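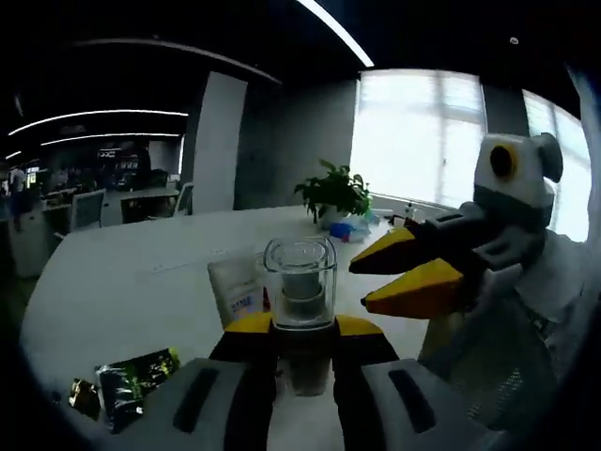

会社概要

株式会社Skemleyは、オフィス向け共用テーブルの設計・販売と、設置後の卓上備品の補充・整理を請け負う会社である。設立時の従業員は5名、現在は83名。本社にはショールームを兼ねた執務室があり、社員が日常業務で使用しているテーブルをそのまま見学できる。

事業内容

1. 共用テーブル「Troklow」シリーズの設計、販売、設置
2. 軽食・飲料・消耗品の補充代行
3. 卓上の整理区分の設計および運用マニュアルの作成
4. 不要什器の引き取り

主力はTroklowシリーズで、天板は白のみを扱う。色数を増やす要望は毎年あるが、汚れや食べこぼしの見つけやすさを優先し、標準色の追加は行っていない。天板の縁はすべて丸め加工とし、角の立つ仕様は受注しない。累計納入台数は3279台である。

卓上の区分について

当社では共用テーブルの上に置かれる物を、食品、飲料容器、包装くず、事務用品、植物の五つに分けて管理する。植物は鉢植えとし、原則として窓側の端に寄せる。中央は作業と飲食に使うため、固定物を置かない。菓子の袋は未開封であれば卓上に残し、開封済みのものは終業時に回収する。小さな包み紙は見落としが最も多く、点検表では独立した項目としている。

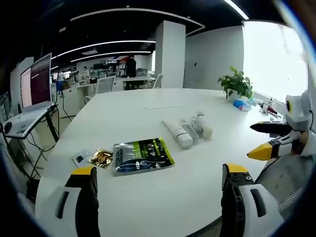 会社案内 第13号

棒状や筒状の小物は転がりやすいため、向きをそろえて並べるか、浅いトレーに入れる。どちらを採るかは導入先の人数と天板の大きさで決める。トレーは付属品に含まれない。

補充代行

補充代行は部門名をPritchardといい、契約先を週2回巡回する。巡回時の作業は次の順で行う。

・卓上の物をすべて区分ごとに寄せる
・包装くずと空容器を回収する
・天板を拭く
・食品と飲料を補充する
・残数を記録票に記入する

飲料容器は立てて置き、ラベルの表示が読める向きにする。バーコードのある商品は補充時に読み取り、在庫台帳に反映する。紙袋で届いた物は中身を出した後に袋をたたみ、卓上に残さない。透明なカップは使用中か否かの判断が難しく、巡回担当者は必ず近くの利用者に確認してから下げる。
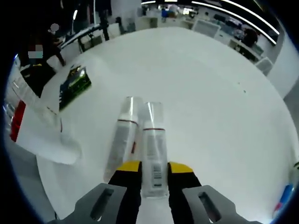 契約先での取り扱い品目は現在1346点あり、内訳は食品が最も多い。品目の改廃は3月にまとめて行い、契約先には改訂後の一覧を送付する。期中の追加は、保管温度の指定がないものに限り受け付ける。

拠点

本社のほか、Badbyに倉庫と補修作業場を置く。天板の再塗装と脚部の交換は同作業場で行い、標準納期は受領から13営業日である。再塗装は丸形・長形とも対応するが、他社製品は現物確認後の見積もりとなる。

代表者

代表取締役 Maximiliano Barrios
家具メーカーで天板の加工工程を担当した後、当社を設立。現在も新規仕様の図面承認は代表が行う。

見学

受付時間は午前10時から午後4時まで。執務中の区画を通るため、1回の人数は4名までとする。卓上の食品は社員用の備品であり、見学者への提供は行っていない。図面および価格表は受付で配布する。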